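Armindo Vilela on structure, sources and the second draft of Westerberg

Armindo Vilela's second novel, Westerberg, follows a land surveyor through one winter of boundary disputes in a northern mining district. It runs to 372 pages and is narrated in the first person by a man who distrusts the first person. We spoke by video call for an hour and a half, and then exchanged a few emails on points of detail. The text has been shortened.

Starting from a document

Vilela trained as a cartographer and worked for 10 years in a municipal records office before his first book, Jadov, was published. He began Westerberg with a form, a standard sheet on which a surveyor enters station, bearing, distance and remarks.

"The remarks column is narrow," he says. "You get four or five words. I wrote the first chapter as a set of remarks and then expanded each one until it could stand as a paragraph. Most of the expansions were cut later. The order stayed."

The finished chapter has 30 sections, each headed with a bearing. Readers who plot them will find that the line does not close. Vilela confirms that the gap is deliberate and declines to say which entry is wrong. His copy editor found it without being told, and sent him a query with a diagram.

Tense and distance

The first draft was in the present tense. He changed it after reading it aloud over two evenings.

"The present tense gave every action the same weight. He lights a lamp, he loses a friend. In the past tense the narrator has had time to sort things, and the reader can judge how he sorted them. It took four months to convert, because it is a matter of more than verbs. Whole scenes had no reason to be told once someone was looking back at them."

One passage was left as it was, the night crossing in part two. Asked whether this marks a failure of memory in the narrator, Vilela says he prefers to leave it as a property of the text.

Sources

The district in the book is called Liltusar. It has a company store, a church with a detached bell frame, and a river that changes course between the first and last chapters. Vilela assembled it from parish registers, court rolls and two mine inspectors' notebooks, and drew it at a fixed scale before writing any dialogue.

"I needed to know how long it takes to walk from the store to the shaft in snow. After that, a conversation on the way has a length. If it ran over, I cut it or I moved the store."

He moved the store once. The map does not appear in the book. The publisher asked for it as an endpaper and he refused, on the grounds that the narrator's own maps are unreliable and a correct one would settle the argument for him.

Dialogue

There are no quotation marks in Westerberg, and few speech tags. Reviewers of the advance copies have mentioned this more than anything else. Vilela considers it a minor point. Testimony in the court rolls was taken down as continuous prose, with the clerk's wording and the witness's wording run together, and he wanted the same uncertainty.

"You read a sentence and you don't know if the witness said 'willfully' or if the clerk supplied it. A man could lose a field on that word."

The trial chapter was drafted six times. In the fifth version he set every line as a play script to check who was speaking, and found three lines that belonged to no one. He kept one of them.
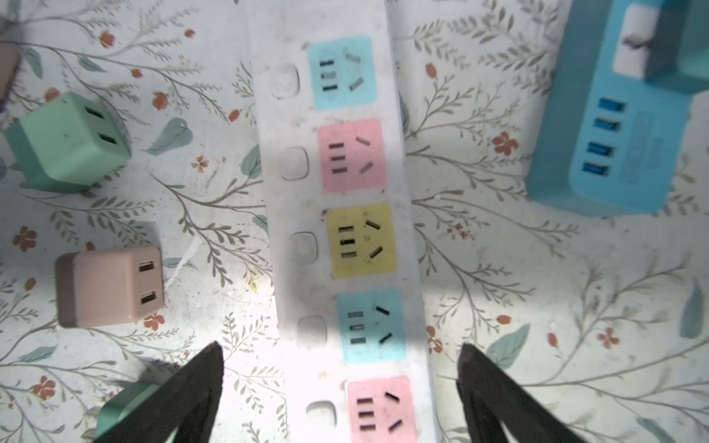

Working method

Vilela writes from early morning until noon and revises on paper. He prints each chapter in a different typeface from the one he typed it in, with wide right margins, and does not enter corrections until the whole part has been read. For Jadov he kept an index of characters on cards. For Westerberg he used a ledger, one page per person, with debts and favors entered in two columns.

"Nearly everyone in the book owes something. When I lost track of a character I looked at what was outstanding."

Translation

The novel appears from Kistex on 20/09/2024. Vilela wrote it in Portuguese and checked the English text himself during August, mainly for units. The translator had converted the old measures to feet. He asked for them to be restored, without a glossary.

He is at work on a third book. It concerns a lighthouse supply contract, and he has so far completed the invoices.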